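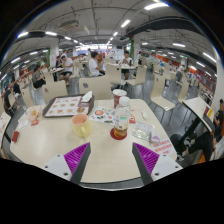 Photo: Pranab Kumarasinghe

Etix pushes Turkance handheld port back again, keeps the preorders

21 February 2019

14 comments | 38 shares

Etix has delayed the handheld version of its racing game Turkance for the second time, and the new notice is even shorter on detail than the old one. A post on the publisher's support page says the port "needs a little more time" and will arrive "when it feels right in your hands." There is no month attached to that, or even a season.

In January the same page promised a finished build before spring. Players were told all 12 tracks from the console release would be included, along with split-time ghosts and local multiplayer. The latest post mentions the tracks and says nothing at all about multiplayer. Asked whether the mode had been dropped, Etix replied that it had "nothing further to share."

Work on the port is being handled by Curuvmont, a small studio that has never shipped a handheld game. Its producer, Selvaraj Majumder, said the team was "very close" and that the remaining problems were with loading times and save files. He used the words "very close" last month too.

Preorders stay open in the meantime. Etix says 3000 copies of the boxed edition will be made and that 938 have been reserved, a figure it has not backed up with anything from a retailer. Anyone who wants out can ask for a refund by email, though the form takes some finding – it sits at the bottom of the shipping page, under the returns policy for T-shirts.

The publisher also says the game will run at a steady frame rate on older hardware. The only footage released so far is a short trailer, and it appears to be cut from the console version, down to the button prompts in the corner. A playable demo would settle the matter. Etix said one was "being discussed."

The console version of Turkance is still on sale, with its last patch now a year old.

38 shares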